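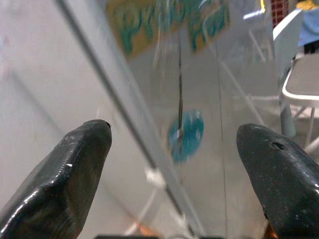
月に一度、冷蔵庫を空っぽにしよう
2020年8月4日

冷蔵庫の中身を使い切った夜が、私は好きだ。卵の最後の一個を割り、しなびかけた小松菜の茎を刻み、いつ開けたのか思い出せない油揚げをフライパンで焼く。全部ひとつの丼にのせて食べる。見た目はひどい。でもこれがうまいのだ! 翌朝ドアを開けると、棚の奥の壁まで見える。その眺めがうれしくて、用もないのに三回くらい開けてしまう(電気代のことは考えない)。

月に一度でいいから、みんな冷蔵庫を空っぽにしてみたらいいのに、と本気で思っている。節約の話でもあるし、食べものを捨てない話でもあるのだけれど、私が言いたいのはもっと単純で、そのほうが料理が楽しくなる、ということだ。

世の中の流れは逆を向いている。家電売り場に行くと、並んでいるのは背の高い大容量の冷蔵庫ばかりで、店員さんはまず「何人でお住まいですか」と聞いてくる。人数が増えれば容量を増やす。まとめ買いをするならさらに増やす。理屈はわかる。特に今年の春からは、買い物の回数を減らすように言われて、うちの近所でもみんな大きな袋を両手に下げて帰ってきた。私もやった。冷凍うどんを買いこみ、冷凍庫の引き出しが閉まらなくなって、体重をかけて押しこんだ。

備えること自体に文句はない。小さな子どもがいる家や、店まで車で行かなければならない家では、大きな冷蔵庫がどれほど頼りになるか。ただ、備えた分はいつか食べなければいけない。その「いつか」を決めずに次を買い足すと、冷蔵庫はだんだん見えない場所が増えていく。うちでは手前に牛乳、その後ろに味噌、さらに後ろは暗くてよくわからない地帯になっていた。六月に意を決して掘り返したら、同じ粒マスタードの瓶が三本出てきた。三本とも開いていた。どうしてそんなことになるのか、買った本人にもわからない。

私が空っぽの冷蔵庫に目覚めたのは、以前 Plestusitz という町に長く滞在したときのことだ。借りた部屋の台所についていたのは、腰の高さほどの冷蔵庫だった。最初に見たときは正直がっかりした。鍋がひとつ入らない。スイカなんてとんでもない。日本の自宅の冷蔵庫を思い出しながら、これでどうやって暮らすんだろうと途方に暮れた。

ところが一週間もすると、体のほうが先に慣れてしまった。夕方になると坂を下りて Tosten という食料品店に行く。間口の狭い店で、棚の間で人とすれ違うときは片方が横歩きになる。そこで今晩の分と、翌朝の分だけを買う。トマトを二つ、チーズをひとかけ、パンを半分。パンを半分に切ってくれる店だったのだ。これにはすっかり感激した。半分のパンは、帰り道に少しかじるのにもちょうどいい。

毎日行くと、店の棚の変化が見えてくる。昨日まで硬そうだった桃が、今日はいい匂いをさせている。いんげんが一山だけ残っている。雨の日は葉物が元気で、晴れの続いた日はくたっとしている。大きな冷蔵庫に一週間分をしまっていたころの私は、棚の前で「何を買うか」をメモの順番どおりに確認していただけだった。献立が先にあって、野菜はその部品だった。Plestusitz では順番がひっくり返って、まず桃があり、それから夕飯を考えた。桃とチーズと黒胡椒を一皿に盛っただけの夕飯も何度かあった。あれは最高だった。

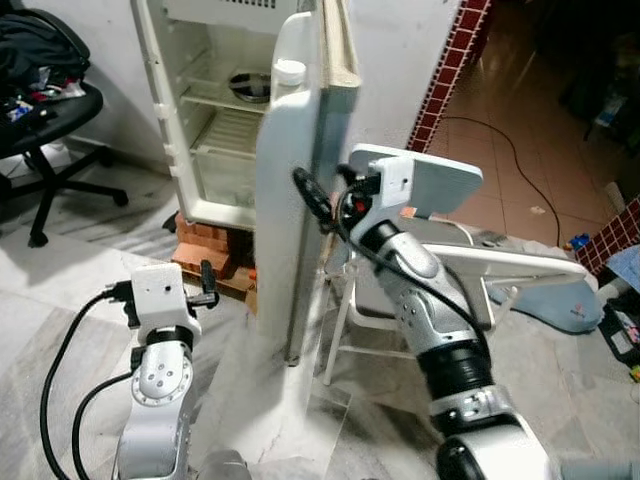

帰国してからも、あの感覚をどうにか続けられないかと考えた。とはいえ、うちの最寄りのスーパーまでは歩いて十五分かかるし、仕事が遅くなる日もある。毎日買い物に行くのは無理だ。冷蔵庫もまだ元気に動いているから、わざわざ小さいものに買い替えるのはもったいない。そこで始めたのが、月末に空にするというやり方だった。

決まりはゆるい。月の最後の一週間は、追加の買い物を1,000円までにする。あとは家にあるもので食べる。これだけだ。最初の月はなかなか苦しかった。半端なものが多すぎて、どれから手をつけていいのかわからない。三日目に出てきたのは、刻んだたくあんを入れた焼きそばと、ヨーグルトで和えたじゃがいもと、豆腐の味噌汁という、国籍も方針もない食卓だった。それでも、たくあんの焼きそばは大当たりだった。こりこりした歯ごたえがソースの味に負けない。いまでは、たくあんのほうをわざわざ買ってきて作る。

こういう発見は、材料が揃っているときには起きない。レシピを見て、足りないものを買い足して、そのとおりに作れば、ちゃんとおいしいものができる。私もふだんはそうしている。けれど、にんじんと油揚げと缶詰のいわししかないという状況に置かれると、頭の別のところが動きだす。いわしの汁でにんじんを煮たらどうだろう。油揚げは焼いて最後にのせようか。失敗しても一食分だし、うまくいったときの喜びときたら、鍋の前で小さく踊るほどである。踊るのは台所に一人のときに限るが。

反対意見も聞いた。この話をすると、たいてい「ケチくさい」か「面倒くさい」のどちらかが返ってくる。

ケチくさい、のほうは否定しない。始めてから半年、食費の記録をつけてみたら、月によっては前より減っていた。いちばん減った月でも外食一回分くらいの差で、家計が生まれ変わるような額ではない。もし節約だけが目的なら、もっと効率のいい方法がいくらでもあるだろう。私は浮いたお金でいい胡麻油を買ってしまうので、なおさら節約にはなっていない。464円の胡麻油と900円の胡麻油を並べて嗅ぎくらべ、高いほうを抱えてレジに向かうときの足取りの軽さといったらない。使い切ると決めているから、高いものを買うのが怖くなくなるのだ。前は「どうせ余らせる」と思って安いほうを選び、しっかり余らせていた。

面倒くさい、のほうはもう少し考えた。たしかに、残りものを頭の中で組み合わせるのは疲れる。疲れて帰ってきた晩にそれをやれと言われたら、私だって嫌だ。だから空にする週でも、嫌な日は卵かけごはんにする。卵がなければ、ごはんに醤油と海苔。立派な夕飯だと思う。料理に手間をかけることと、あるものを食べることは別の話で、後者は手を抜いてもちゃんと進む。

それに、ふだんの管理だってけっこう面倒なのだ。満杯の冷蔵庫から奥の納豆を取るために、手前のタッパーを三つ出して、床に置いて、ドアの警告音に急かされながら戻す。何が入っているか思い出せないので、スーパーで迷って、念のためまた買う。あの「念のため」が曲者だ。私の粒マスタードは、三回分の念のためでできていた。

いちばん手ごわいのは、野菜でも肉でもなく調味料である。野菜は傷むから、否応なしに期限を意識する。肉も同じだ。ところが瓶に入ったものは、何食わぬ顔でいつまでも立っている。一度きりの料理のために買ったオイスターソース、旅行のみやげにもらった辛いペースト、柚子胡椒、半分残ったドレッシング。棚を空にする週でも、ドアの内側だけは手つかずで終わる月が続いた。棚はすっきりしたのに、開け閉めするたびにドアががちゃがちゃ鳴るのだ。

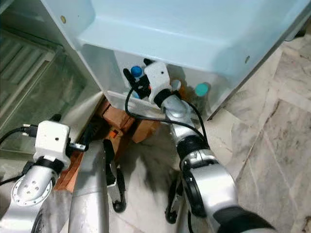
ドアポケットの三本。ふたの色は青、灰色がかった白、青緑。

ここでまた Plestusitz の話になる。町の広場に Milarano という食堂があって、昼どきには近くで働く人でいつも混んでいた。そこの定食には、日替わりで名前のないソースがついてくる。ある日は酸っぱく、ある日は甘く、ある日は妙に香ばしい。どうやって作るのか店の人に尋ねると、前の日に残った瓶の底を合わせているのだという。酢の瓶に辛子を入れて振り、油を足してまた振る。それを聞いてから、その店に行くのがますます楽しみになった。同じ味には二度と会えないから、おいしかった日はパンで皿をぬぐって、ひとしずくも残さなかった。

家でも真似している。瓶の底に残ったジャムに酢と醤油を入れて、ふたをして振る。焼いた豚肉にかけると、これが驚くほど合う! マーマレードなら鶏肉、ブルーベリーならきのこ。練りごまの瓶には熱いだしを注いで、そのままうどんのつゆにする。辛いペーストは味噌と合わせて、きゅうりにつける。大さじ一杯ずつ使っていたら永遠に減らなかったものが、瓶の中で別の調味料になって一晩で片づく。空いた瓶を洗って伏せるときの気分は、本を一冊読み終えたときによく似ている。

うまくいかなかった組み合わせも書いておこう。梅ジャムと粒マスタードは喧嘩した。どちらも譲らない。ピーナツバターにナンプラーを足したものは、味はいいのに匂いで家族が部屋を出ていった。あとは、残りものを全部カレーに入れるという手は、私はあまり勧めない。たしかにカレーは何でも受け入れてくれるのだが、全部カレー味になってしまって、せっかくの発見がない。どうしても困った月の最終日まで取っておくのがいい。

調味料を減らしてみて、よく使うものがはっきりしたのもおもしろかった。うちの場合は醤油、味噌、酢、胡麻油、それに七味。ほとんどの晩はこれで足りている。そのうえで、いま家に置く「よそゆき」の調味料は二本までと決めた。使い切ったら次の一本を選びに行ける。選ぶのがまた楽しい。最近は Yimer という発酵唐辛子のソースを買ってみた。小さな瓶で、酸味が先に来て、あとからじわっと辛い。冷ややっこにのせてよし、目玉焼きによし、思いつきで冷やしトマトにかけたら手が止まらなくなった。二本の枠のうちの一本だと思うと、どの料理に合わせるかも真剣に考える。十本のうちの一本だったころは、こうはいかなかった。

食べものを捨てるのはよくない、と子どものころから言われて育った。もちろんそのとおりだ。けれど、よくないからやめよう、という気持ちだけでは、私の場合は長続きしなかった。しなびたきゅうりを見つけるたびに後ろめたくなり、後ろめたいから見ないようにし、もっとしなびる。野菜室の引き出しを開けるのが怖い、というところまで行ったことがある。罪悪感で料理をしても、あまりおいしくないのだ。空にする週を遊びだと考えるようになってから、きゅうりへの態度がすっかり変わった。しなびたきゅうりは、塩をして絞れば歯ごたえがよくなるし、炒めてもいい。炒めたきゅうりを食べたことのない人は、ぜひ豚肉と一緒に試してほしい。にんにくをけちらずに。

掃除の話もしなくては。棚に何もなければ、拭くのはあっという間だ。棚板を外して流しで洗い、乾かしている間に庫内をぬるま湯で絞った布巾で拭く。以前は年末の大掃除に丸一日かけて、出した食品が溶けないかはらはらしながらやっていた。いまは月末に、お湯が沸くのを待つついでに済んでしまう。ドアのゴムの溝に入りこんだパンくずを綿棒でかき出すのも、毎月やっているとたいした量にならない。掃除嫌いの私がこんなことを書く日が来るとは!

空になった翌日の買い物が、これまたいい。かごを持って店に入ると、何を買ってもいい気がする。前の月の続きがどこにもないのだ。先月の初めは、入口に積んであった一袋197円のとうもろこしに目を奪われて、三本入りのそれを迷わずかごに入れた。帰ってすぐに茹でて、一本は立ったまま食べ、一本はごはんと炊き、残りはほぐしてかき揚げにした。三日間ずっととうもろこしだった。いつもの私なら、家にまだあれがあるから、これは来週にしよう、などと考えて通りすぎていただろう。来週には、もう入口にとうもろこしはない。

もちろん、ぴったり空になる月ばかりではない。味噌は残るし、梅干しも残る。漬物の瓶は祖母の代からの習慣で絶やさないことにしている。バターも切らすと機嫌が悪くなる家族がいるので、例外扱いだ。薬や離乳食を冷やしている家なら、そこは当然そのままでいい。非常用の水や缶詰は別の棚に置いてあって、これも数に入れない。「空っぽ」といっても、奥の壁が見えれば合格、くらいの気持ちでいる。厳密にやりたい人は厳密にやればいいし、私のように甘い採点でも十分に楽しい。

一か月が難しければ、棚の一段だけでもいいと思う。いちばん上の段は目が届きにくくて、たいてい何かが眠っている。あそこを今週中に片づけると決めて、出てきたもので一品作る。うちの上の段からは、去年の甘酒が出てきた。未開封で期限内だったので、鶏肉を漬けて焼いた。焦げやすいので火加減には気をつかうが、皮がつやつやになって、家族がおかわりをした。甘酒はそれ以来、例外のバターの隣に昇格している。

今月の私の冷蔵庫には、なすが多い。頂きものがあって、そこへ自分でも買ってしまった。焼いて、煮て、揚げて、それでも残ったら味噌汁に入れる。九月に入ったら秋のものを迎えたいから、それまでにきれいに食べ切るつもりだ。ドアのところには Yimer がまだ三分の一ほど。なすとは、まだ合わせていない。今晩やってみる。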